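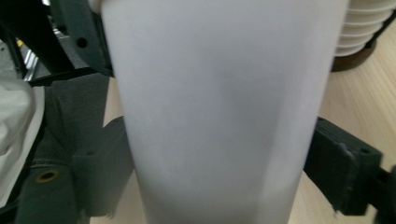

Mondgate Cups

README for the Mondgate cup handling set. Version 2.

Maintained by Petro Zakharchenko. Last updated 5 Jul 2026.

Summary

Mondgate Cups is a collection of short recordings of everyday drinking cups being picked up, moved, stood upright, and put away. The cups are the subject. We wanted a set where the same plain object turns up many times in slightly different places, with the sort of small mess that collects on a counter during a day. There are 1803 clips in the current version.

The set is meant for people working on recognizing, grasping, and sorting simple tableware, mainly pieces with little or no printing on them. Plain pale cups are harder to work with than decorated ones. They have few marks to follow, and their edges get lost against a light wall.

What is in it

Most clips show one cup at a time. The types are:

Frosted, tall. White, matte, a little wider at the top than at the bottom. This is the largest group.
Frosted, short. Same finish, lower sides.
Clear. Smooth sides, no handle.
Mug. One handle, solid color.
Paper. Single wall, unprinted.

Lids and straws are not included. Two clips in the mug group have a teaspoon left in the mug. They are marked "spoon" in the notes column and can be dropped if you need empty cups only.

Activities

Each clip carries one activity label:

pick — the cup leaves the surface
place — the cup is set down and let go
turn — the cup goes from upside down to upright, or the other way
stack — the cup goes into or onto another cup
shelve — the cup goes onto a shelf or into a cabinet

A clip that covers more than one activity is labeled by the last one. We tried splitting these and ended up with a lot of very short clips that were no use to anyone, so they were joined again in version 2.

Where it was recorded

Recording took place in June at two locations. Feltcombe is a shared kitchen with a long counter, open shelves, and a window over the sink. Ikirance is a workroom with a plain table and one wall cabinet. The Feltcombe clips have more changes in daylight. The Ikirance clips were made under ceiling lights with the blinds down.

The location is given in the "site" column. Please keep the sites apart when you make a test split. A random split will put near copies of the same clip on both sides.

Files

clips/ — the recordings, sorted by site and then by cup type
stills/ — single pictures taken from the clips
labels.csv — one row per clip
notes.csv — free text comments, not complete
CHANGES.txt — version history

Columns in labels.csv: clip_id, site, cup_type, activity, start_state, end_state, checked.

start_state and end_state are "upright," "inverted," "on side," or "held." Use "held" when a cup is off the surface at the first or last moment of the clip. The "checked" column is 1 if a second person has looked at the label. So far 700 clips have been checked, all of them from Feltcombe.

Known problems

The rim of the tall frosted cup is often out of view in close shots. If your method needs the rim, filter on the "rim" tag in notes.csv, but remember that the file is patchy.

Light and shadow on the frosted cups can look like a seam or a band. There is no printed band on any of them.

Some clear cups were labeled "frosted, short" in version 1. We corrected those we found.

Water spots were not wiped off between clips at Feltcombe. At Ikirance the cups were dried with a cloth before each session.

The set says nothing useful about full cups. All recordings were made with empty ones, and the weights in notes.csv are for the cup alone.

Not covered

Stemware, thermos bottles, baby cups, anything with a screw top. Chipped or broken cups were taken out before recording.

Use and credit

You may use the set for research and teaching. If you publish results, name the set and the version number, and say which site you tested on. Labels follow the Nazarenko sheet, our one-page list of cup types and states, which is included at the end of CHANGES.txt.

Corrections are welcome. Send the clip_id, the column, and the value you think it should have. Label fixes go into the next version, and the old value is kept in CHANGES.txt.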